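Malska laundry set — folding + sorting notes, home part. Last touched in March, still rough.

Soft stuff around the house: towels, kid clothes, table cloths. What's in the folder, how it's named, what to watch for. Read this before you start renaming things.

## What's in it

- 235 clips, each one item handled start to finish
- 30 of them towels only
- the rest is clothes, mostly small sizes
- one text note per clip (what the item is, pattern, where it ended up)

Bratport batch is NOT in here. Seperate folder, ask first.

## Items

Patterned cotton is the bulk of it. Spots and dots on white come up a lot — don't label by pattern alone, you will mix up a towel and a garment. Go by texture first (loops = towel), then seams and elastic.

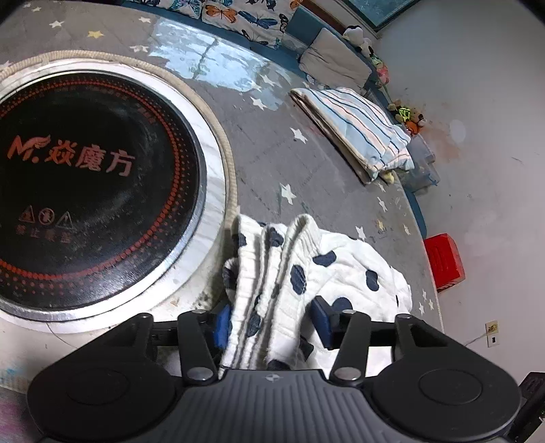
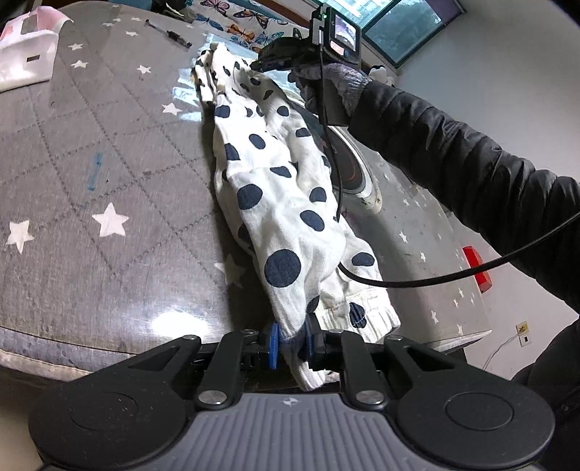 Labels in use:

| label | means |
|---|---|
| `towel` | terry, any size |
| `bottoms` | trousers, shorts, pajama bottoms |
| `top` | shirts, vests |
| `unsure` | bunched too much to tell |

Use `unsure`. Really. Over 25 clips got a wrong guess in the first pass and had to be redone.

## Surfaces

Put down whatever the item is resting on: `floor`, `table`, `bed`, `other`. If it drags across two, write both, main one first. Table coverings have prints of their own, stars and such, so check you aren't tagging the covering as the item. Happened more than once in the Ticona clips.

Stuff standing nearby (cooktops, stools, baskets) goes in the `nearby` field, one or two words. No brand names needed.

## Folding steps

1. `pick` — item leaves the pile
2. `spread` — laid out, sort of flat
3. `fold` — each fold is its own line
4. `place` — final spot

Shaking out counts as `spread`. Bunched and dropped is `place` with `messy` in the notes, dont invent a new label for it.

## Known problems

- towels cut short at 90 seconds, a few lose the last fold
- `bottoms` and `top` swapped in part of the Eltier clips, fix is half done
- left/right sleeve labels not reliable, skip them for now
- socks: no pairs matched yet

## To do

- [ ] finish the Eltier swap
- [ ] recheck `unsure` once the labels settle
- [ ] decide if bibs are `top` or get their own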